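Guidance for Lending Desks, Part 2

# How to Label and Store Shared Keys and Access Cards

Departments that share rooms, cabinets and vehicles must be able to say at any time where each key is and who last signed for it. The procedure that follows applies to the Bundance and Nendby buildings and to any storage unit rented on their behalf. It replaces the notes that were kept at the front desk until August.

A department with a small number of keys can finish the work in one afternoon. Larger departments should set aside a morning for collecting the keys and a second session for labeling.

## Before you begin

You will need:

- the current key list for your department
- plain tags with a writing surface on both sides
- a fine permanent marker
- a bound log book with numbered pages
- a lockable cabinet or wall panel
- sealable envelopes for spare keys

Loose-leaf binders are not accepted as log books. Pages are too easily removed, and a missing page cannot be told apart from a page that was never used.

## Step 1. Collect every key

Ask all staff to return the keys they hold, including those they use every day. Keys in daily use may be signed out again as soon as they have been recorded. Set a closing time for returns and announce it in writing.

Check desk drawers, coat hooks, vehicle glove boxes and the mail room. Departments that moved from the Mikandale annex should also check any moving boxes that are still sealed - several cabinet keys were packed with the cabinets they open.

Do not throw away a key that cannot be identified. Place it in an envelope marked "Unknown", write the place where it was found on the outside, and hold it until Step 3.

## Step 2. Assign codes

Each key receives a code made up of a building letter, a group number and a key number. The first cabinet key in group 6 at Bundance is therefore B-6-01, and its spare is B-6-01S.

The code must not reveal what the key opens. Room numbers, street addresses, vehicle plates and department names may not appear on a tag. The link between the code and the lock is recorded only in the master list, which is stored apart from the keys.

Codes are not reused. When a lock is replaced, the old code is crossed out in the master list with a single line and the new key takes the next free number in its group.

## Step 3. Test and tag

Take each key to its lock and turn it fully in both directions. A key that sticks or has to be forced should be set aside and reported to Building Services. Do not apply oil, as it collects dust inside the cylinder. Building Services will supply a dry lubricant on request.

Once a key has been tested:

1. Write the code on both sides of the tag.
2. Let the ink dry before handling the tag.
3. Attach the tag with a closed metal ring.
4. Enter the code in the master list, with the lock location and the name of the person who tested it.

Try the keys in the "Unknown" envelope against any lock that still has no match. Those left over are to be sent to Building Services with a short note.

Access cards are handled in the same way, except that the code is written on the card holder. Never write on the card itself or punch a hole in it.

## Step 4. Arrange the storage

Keys are stored in code order, from left to right and from top to bottom. Leave two free positions at the end of each group so that new keys can be added without moving the others. Every position carries its own code, which makes an absent key easy to notice.

The cabinet or panel must be in a room that is locked outside office hours. It should not be visible from a public corridor or through a ground floor window. Mount it at a height that all desk staff can reach while standing or seated.

Spare keys are not kept in the same place as the keys they duplicate. Seal each one in an envelope, sign across the flap and deliver it to the records room at Nendby. An envelope that has been opened for any reason must be replaced with a new one and signed again.
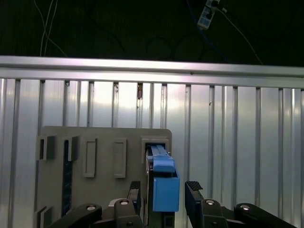

## Step 5. Sign keys out and in

The log book has one line for each loan. The borrower writes the key code, the time, his or her full name and the expected time of return. The desk officer initials the line before handing over the key.

When the key comes back, the desk officer compares the code on the tag with the code in the book, returns the key to its position and initials the line a second time. The borrower should stay at the desk until this has been done. A key may not be passed directly from one borrower to another, even when both are present - it must be signed in and signed out again.

Keys are loaned for one working day. Longer loans, up to a limit of 30 days, need written approval from the head of department. The approval slip is kept inside the back cover of the log book.

## Step 6. Check the stock

At the end of each working day, the desk officer compares the storage positions with the open lines in the log book. Any difference is reported that evening. A full check against the master list is carried out twice a year by someone who does not work at the desk.

## If a key is lost

Report the loss as soon as it is noticed. The report should give the key code, the last known place and the time it was last seen. Do not state in an e-mail what the key opens.

Building Services will decide whether the lock has to be changed. Cylinders supplied under the Verhoeven contract cannot be copied at an ordinary key shop, and a replacement key must be ordered through the contract. Until a decision has been made, move any cash, personal files or medicines out of the room concerned.

If the missing key is found later, return it to Building Services. It may not go back into use until the entry in the master list has been reviewed.

## Contact

Questions about this procedure and requests for log books may be sent to Gervásio Magalhães, Building Services, at the Bundance office. Please include your department name and the building letter in the request.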